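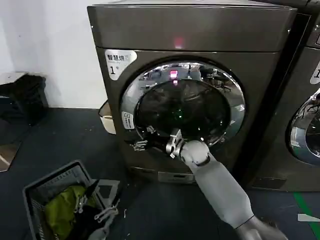

Right hand at the lower edge of the door, dryer number one.

Fitting a door hinge when the door is a mirror
Stolard tooling notes, updated 2021-02-01

A chrome ring around dark glass is a lovely thing to own and a miserable thing to point a depth camera at. The detector finds the door, then finds some chairs inside the door, and reports both with great confidence. These steps get you a usable hinge estimate in Avside, our door planner.

1. Fit the flat front panel first. Mask out the door circle and run the plane fit on what's left, with 2,000 points. More points just gives you a slower version of the same plane.

2. Fit the ring in the color image and project the ellipse onto that plane. Ignore depth inside the circle. It is lying to you.

3. Set hinge_side by hand. Auto-detection has been coming since April.
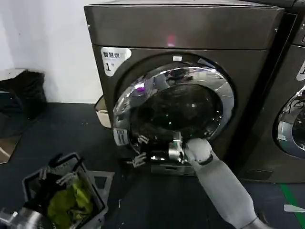 Can I skip the plane fit if I already have a model of the machine?
You can, as long as the model is registered to the current head camera pose. Reload it every time the base moves, or the planner will open a door that is somewhere else.

4. Turn on the self-mask for both arms. Polished metal reflects fingers too, and the tracker will happily follow the reflected hand. If the tracked pose goes behind the plane from step 1, throw that reading out.

5. Run the arc in simulation with 100 random hinge offsets. I stop trusting the fit when more than 6 of them hit a joint limit.

6. Switch to the wrist camera for the last stretch and lower highlight_gain before you do – the default was tuned on a matte cupboard.
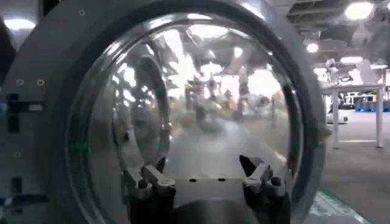

Wrist camera facing the glass, with the hall and its lights spread across it.

If the planner exits with code 2033, the ring fit failed. Redo step 2 with a wider edge threshold.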